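**Ticket 252 – Bin picking cell, arm stops above the part and does not close**
Site: Menadgate workshop
Opened: 02/10/2020
Software: Vusteo picking module
Priority: normal

**Problem as reported**

The arm moves to the bin, goes down toward a bar, and then waits. After the wait it goes back up and the log says "no valid grasp". It happens most often with the reddish-brown bars. The green ones are picked, but not always.

I ask you to read also the last part of this ticket, because the customer Gatchalian has a question which is bigger than the error.

**What I tried**

1. Restarted the controller and the module. No change.
2. Made the calibration of the camera again. The error became smaller, but the failed picks stayed.
3. Changed the light above the table. With the lamp off, the module found more bars. I think the reflections from the bin disturb it, but I am not sure.
4. Lowered the approach speed. No change, only slower.
5. Put one bar alone on a flat board outside the bin. Picked without problem, every time I tried.

After step 5 I believe that the gripper and the air supply are in order. The difficulty is inside the bin.

**Reply from Surer support**

Please check if the bin moves when the finger touches the wall. Please check also if the bars lie close to a wall or to the seam, and send us the log of the failed picks.

**My answer**

The bin is held with spring clamps at the sides, and I could not move it by hand. I attach the log. In the first run there were 5 failed picks, and 2 of them were on a bar near the seam. For the others I don't see a common reason. The bars lie at different angles and the module must turn the wrist each time, so maybe it comes near the limit of a joint.

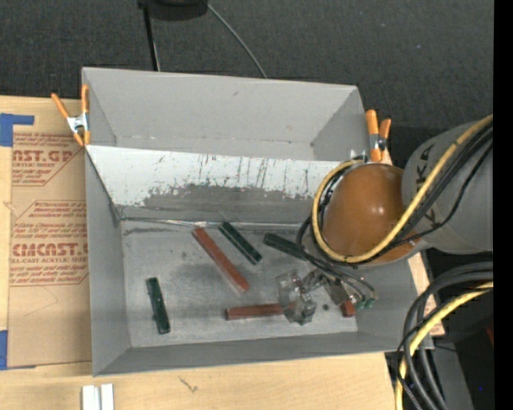 With the margin to the walls set from 5 mm to 2 mm, the module accepts more grasps. I had one light contact with the wall, without damage. I would like to hear from Surer if this value is safe, before I leave the cell running alone.

**Question from the customer**

Gatchalian wants to know if the machine can take over the sorting of the bars, and later also simple work such as clearing a table or putting away dishes. For the sorting I said: partly. A person does it while talking with a colleague and doesn't think about the angle of the bar. The arm needs good light, a fixed bin and somebody near – at least for now. For the dishes I said no. The bars in this job are rigid and have a simple shape, and already we are changing millimeters.

**Status**

Open, waiting for Surer. Next test is planned for April, with the new version of the module. Until then the sorting is done by hand in the morning, and the cell runs only when an operator is present.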